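Getting Marks Off Painted Walls (Without Making It Worse)

I repainted our hallway in September and within ten days there were scuffs at bike-handle height, so I've had plenty of practice at this.

Start dry. A plain white eraser, the kind kids take to school, lifts most black shoe and suitcase marks if you rub lightly. I keep one in the kitchen drawer now and it gets used more than the fancy sponges ever did!

For greasy fingerprints, put a squirt of dish soap in a bowl of warm water, wring the cloth out until it barely feels damp, and dab. Don't scrub. Flat paint goes shiny when you scrub it, and then you've swapped a smudge for a polished patch you'll see every time the lamp is on.

Crayon is its own headache. My neighbor Fikri Kusuma swears by a hair dryer on low and a paper towel, and it did work on my stairwell (mostly - the purple took two goes).

Dark walls are fussier. Gray and navy show every streak, so I wipe a whole section from corner to corner and stop at the edge. 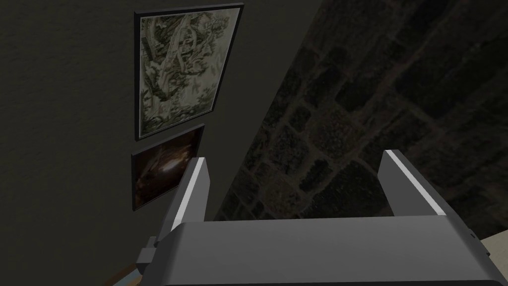
Then pat it with a dry towel and leave it alone overnight before you decide it needs another round. I've gone back too early more than once.

If a mark really won't budge, sand it gently with 800 grit and touch up with leftover paint on a small foam roller, feathering it out past the spot. Brushes leave a ridge. And write the color name on the lid of the can - I had 3 half-empty ones in the garage and guessed wrong on the first.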